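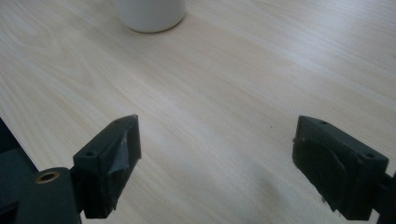

Mwanahawa Tanui asks whether anyone has got a pair of subs to behave in a narrow hall without losing the front rows, and the short version is that it can be done, but not with the delay figure in her post.

**Sub array timing, Kurimton hall, 24 ms on the rear box?**
*Posted by Mwanahawa Tanui in Live Sound / Installed Systems*

We have two Tretier single-18 subs on the floor at centre stage, set up as an end-fire pair firing down the room. Spacing is 2 m, front grille to front grille. The processor is an Ekham 4-in, 8-out. The previous operator left a delay of 24 ms on the rear box and nothing on the front. Low end at the mix position is thin and there is a lot of energy on stage. Mains are crossed at 94 Hz. Is the delay wrong, or is the spacing wrong?

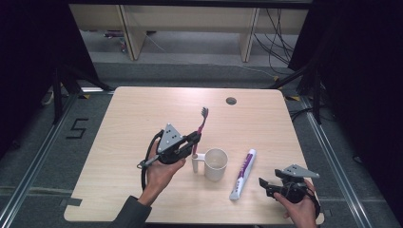

*Toothbrush and mug, table in use.*

**Kiprono Shirima**

The delay is wrong, and it is on the wrong box. In an end-fire pair the rear sub is the time reference and the front sub is delayed to meet it. At 2 m, with sound at 343 m/s, that is 5.8 ms on the front box and zero on the rear.

Rear rejection is centred on the frequency where the spacing equals a quarter wavelength. For 2 m that is 43 Hz. At 94 Hz you are a little past half a wavelength, so the rear output is close to fully summed again. That will account for some of your stage level even after the delay is corrected. Closing the spacing to 1.3 m moves the centre to 66 Hz, with 3.8 ms on the front box.

Order of work:

1. Clear all delay and EQ on both sub outputs. Confirm matching polarity and gain.
2. Measure each box alone, on axis, well back in the room. Save both traces.
3. Add delay to the front box until the phase traces overlay through the pass band.
4. Realign the pair to the mains at crossover. Do this last.

Check the output labels before you start. On a lot of inherited systems outputs 5 and 6 are swapped at the rack.

**lowshelf263**

Had the same problem at Thambiah. Just flip polarity on one and see if it's louder. Worked for us.

**Kiprono Shirima**

Flipping polarity without changing the delay only moves the cancellation to other frequencies. If it got louder, one of your boxes was probably wired backwards to begin with.

**Mwanahawa Tanui**

Labels were swapped, as suggested. Set to 1.3 m and 3.8 ms on the front box. Phase overlays to 80 Hz and drifts slightly above that. Have not realigned to the mains yet, the hall is booked until April.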